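Bench notebook, packaging room
16 February 2023

Tray insert trial, continued from January

Picked up where the January sheet stops. The open question was whether the divided white trays can replace the cardboard inserts for the sample kits going to Femitz. Cardboard is cheaper but sheds fiber, and the last Ghumman kit came back with fuzz stuck to every label.

Tray stock is lot 2878 from Susura. Wiped with a damp cloth, dried with paper towel, left on the white table for an hour before use. Floor of the tray sits flat when empty. Have not checked it for warp with a full kit in it.

Weights, bench scale, tared:
Tray, empty: 112 g
Tray plus one bottle, full, cap on: 670 g
Repeated both after lunch, same readings. By subtraction the bottle comes to 558 g. Scale was last checked in January and is due again.

Layout

The January layout had the bottle in the lower right compartment and the paperwork in the wide one. Changed today. Bottle now stands in the wide compartment on the left. Lower right is reserved for the cup and the folded towel, upper right for the pen and the swabs. The narrow compartment will not take the Talano marker with its clip on, so either the clip comes off or we go back to the thin pens.

Bottle is the ordinary clear kind with a green label on the lower half, white screw cap, Ostbum and a green half-round logo printed on top. The cap print is useful, as it can be read from overhead with the kit open and the label does not have to face any particular way. I would drop the label-forward step from the packing sheet.
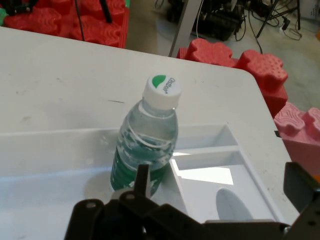
Standing versus lying

Lying down is no good in the wide compartment. The bottle rolls against the divider and the ridges in the plastic catch on the top of the wall when you lift it out. Standing, it comes out cleanly with one hand. It does stand proud of the raised edges, so the lid we have will not close over it. Need the deep lid, or a sleeve. Susura lists a deep lid under 463 but the drawing gives only outside dimensions. Asked for the inside height, no reply yet.

Slide check: tray pushed by hand along the table, stopped short against a block, five times. Bottle stayed upright four times and leaned on the tray wall once. That once was the hardest push and I would not read much into it. Did not try it with the other compartments loaded. The extra weight on the right should change how the tray stops.

Glare

The tray floor throws back a lot of light under the bench lamp. Bright patches in the compartments make it hard to judge whether a white swab packet is present. Two options: turn the lamp to the wall, or order the swabs in the blue packet. Prefer the blue packet. Ghumman already takes them that way.

Table

Top is scuffed and has a short dark streak that does not come off with the cloth. Try alcohol on a corner first. Trays should not be dragged across it until it is clean.

To do
Inside height of lid 463
Slide check again, all compartments loaded
Scale check
Thin pens, one box
Rewrite packing sheet, steps 3 to 6, with bottle on the left
Hold the Femitz kits until the lid is settled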